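Vimdale Two-Arm Kitchen Bench: your questions, answered

What do I get for my money?
Two arms, two grippers, the tabletop mat and 30 days of help from Abena Boateng, who is patient. You supply the table and the crockery. We suggest crockery you don't love.

Can I try it before I sign anything?
Yes. Trial sessions run at our Skovutness workshop and last 48 minutes, a figure Erick Swai arrived at by himself and won't discuss. Bring your own mugs if you like.

Does it really use both arms?
When the job calls for it. Plenty of jobs need one arm to work and the other to keep out of the way, which will be familiar to anyone who has shared a kitchen.

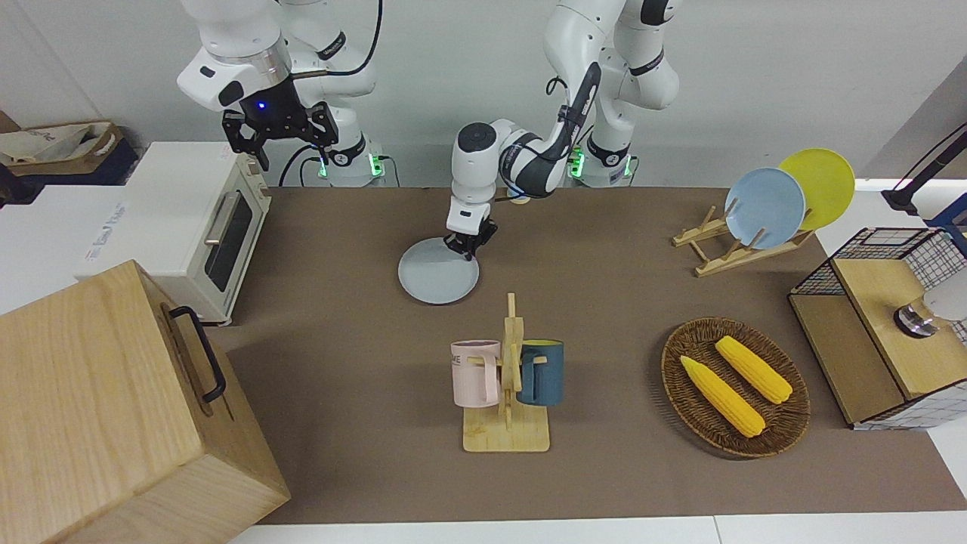 Left arm on plate duty, right arm waiting its turn.

Must I clear the table first?
No. A mug tree, a dish rack and a basket of corn are all fair company. Leave room for the elbows, though — they come out further than you'd think.

What can the grippers hold?
Each has two fingers, so think rims, handles and edges. Plates are fine by the rim. Wet soap is between you and your conscience.

Will it cook my tea?
No. It moves things from one place to another. Customers have asked for an omelette since August and the answer has stayed the same.

How long is the wait?
Allow 20 working days from deposit to delivery. Jiltano handles the transport and will carry it upstairs for an extra charge and a certain amount of sighing.

What if something gets broken?
Damage to the arms is covered for 2 years under normal use. Plates aren't covered at all. Ritu Prajapati deals with claims and would like photographs, please, not adjectives.

Page last updated February 12, 2025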